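Monday, April 26, 2021

14 comments
Share

So the sourdough is alive again! I really thought I'd killed it in February when I left the jar behind the milk and forgot it existed, and then it got that gray liquid on top and smelled like nail polish. Dilruba Amarasinghe from the allotments told me to pour off the liquid, keep a spoonful from the bottom and feed it rye for a few days. I was doubtful (she also told me to bury banana skins under the roses, and all I got was a very happy fox) but by the third feeding it was climbing up the glass.

Baked the first loaf Saturday. It spread out sideways like a cowpat. Tasted great though, proper tang, and we ate most of it standing up with butter before it had cooled, which every book says you must never do. The second one I gave a longer rest in the fridge, 11 hours, and that made all the difference – it held its shape and even got a little ear along the top.

Flour is still a sore subject. The shop in Dadlow has gone up again and they've stopped doing the big sacks, so I drove out to Olovgate on Friday and got two bags from the mill. Lovely drive, lambs everywhere, and I missed the turn both ways. The man there talked me into a bag of spelt as well. No idea what I'll do with it. Pancakes, maybe?

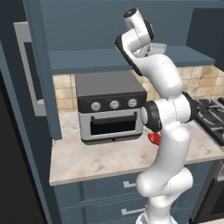
White arm, kitchen counter, computer-made.

Anyway, the rest of the day. Work was slow, one long call with the Faltura people who wanted the brochure cut down to 1,000 words and then sent me three new paragraphs to put in it. I said yes to everything and went to fold laundry.

Ran in the evening, down past the locks and back. My knee held up! I'd been babying it since the ice, so I took it easy and walked the hill, and a woman with a stroller overtook me, and I was fine with it. The cherry by the bridge is nearly done, petals all over the towpath. I meant to go see it at its best and then it rained all week.

Mom called at 6 to ask if I'd had a letter about the vaccine yet (no) and to tell me, at length, about her neighbor's new gutters. She wants a jar of the starter. I said I'd bring one over on Sunday, and I need to find a lid that fits.

Tomorrow: feed the jar, call the dentist, finish the brochure, look up spelt.

3 shares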